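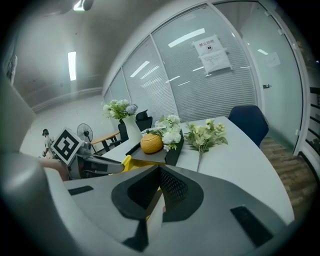 Section 4: Setting Up Your Rallow Countertop Water Filter

Welcome back, and thank you for getting this far. If you have been through Section 3, your Rallow is out of its carton, the packing tape is off, and you have checked the parts against the list inside the lid. Now comes the part most people look forward to, which is getting it ready to pour. Set aside a comfortable stretch of time for this. The steps themselves are short, but the cartridge needs a good soak and there is no hurrying it, so you might as well put the kettle on (with your old water, for the last time!).

Before you begin

You will need the upper tank, the lower tank, the lid, the spigot with its two washers, one Nureo cartridge, a clean bowl deep enough to cover the cartridge, and a soft cloth. No tools are required. If you find yourself reaching for a wrench, please stop and read the note under step 5.

Choose a level spot that can carry the weight of a full unit. Water is heavier than people expect, and a shelf that holds cookbooks perfectly well may sag under a filter. Keep the Rallow out of direct sun, away from the stove, and where a small child can't get at the spigot.

CAUTION: Use only cold water from a supply that is already safe to drink. The Rallow improves taste and smell. It does not make untreated well, pond, or rain water safe.

Washing the tanks

1. Wash your hands, then wash both tanks and the lid in warm water with a drop of mild dish soap. Take your time around the rim of the lower tank, where a little dust from the packing likes to settle.

2. Rinse everything twice. Any soap left behind will show up in your first few glasses, and you will blame the cartridge for it.

3. Dry the outside with the soft cloth. The inside can stay damp.

Do not put any part of the Rallow in the dishwasher. The lid will warp, and once it has warped it will never sit quite flat again.

Fitting the spigot

4. Slide one washer onto the threaded stem of the spigot, with the flat side against the spigot body. Push the stem through the hole near the bottom of the lower tank, from the outside in.

5. Reach inside the tank and slide the second washer over the stem, then turn the nut clockwise until it is snug by hand. Hold the spigot upright with your other hand while you do this or it will drift around to one side.

Note: Hand tight is tight enough. A wrench will squash the washer out of shape, and a squashed washer leaks more than a loose one. If you have large hands and can't get a good grip on the nut, try wrapping it in a rubber band.

6. Pour a few cups of water into the lower tank, close the spigot, and leave it for 11 minutes. Run a dry finger under the nut and around the outside of the hole. If you feel any water, empty the tank, give the nut another quarter turn, and test again.

Soaking the cartridge

7. Take the Nureo cartridge out of its wrapper and rinse it under a gentle stream of cold water. You may see some fine black dust come away. It is carbon, it is harmless, and it will stain a white dish towel, so keep your good ones well clear.

8. Lay the cartridge in the bowl, cover it completely with cold water, and leave it for 70 minutes. Small bubbles will rise for a while and then slow down. Turn the cartridge over once, whenever you happen to be passing by.

CAUTION: Never soak the cartridge in hot water. Heat loosens the seal at the base, and water will then slip past without being filtered.

Putting it together

9. Set the lower tank where you want it to live, with the spigot hanging slightly over the edge of the counter so that a glass fits underneath.

10. Press the cartridge stem through the hole in the floor of the upper tank and tighten the wing nut from below. Lower the upper tank onto the lower one and let it settle into the groove.

11. Fill the upper tank to the line and put the lid on. Let all the water drain through, then open the spigot and empty the lower tank. Your houseplants will be glad of it.

12. Repeat step 11 until you have filled the tank 4 times in all. Water from the next filling is yours to drink.

If the water drains slowly

A new cartridge is often slow for the first day or two, and there is nothing wrong with it. If it has not picked up after that, lift the lid and see whether the cartridge is standing straight. A tilted one can trap air. Take it out, soak it again as in step 8, and refit it.

Each cartridge is good for roughly 4,000 glasses. Write the date you fitted it on the sticker inside the lid, and turn to Section 6 when the time comes to change it.

Owners of the older Adex base should use the thinner washer packed in the small bag, and skip the groove mentioned in step 10, as the Adex tanks simply rest one on top of the other.

Setup guide revised 22 Jun 2018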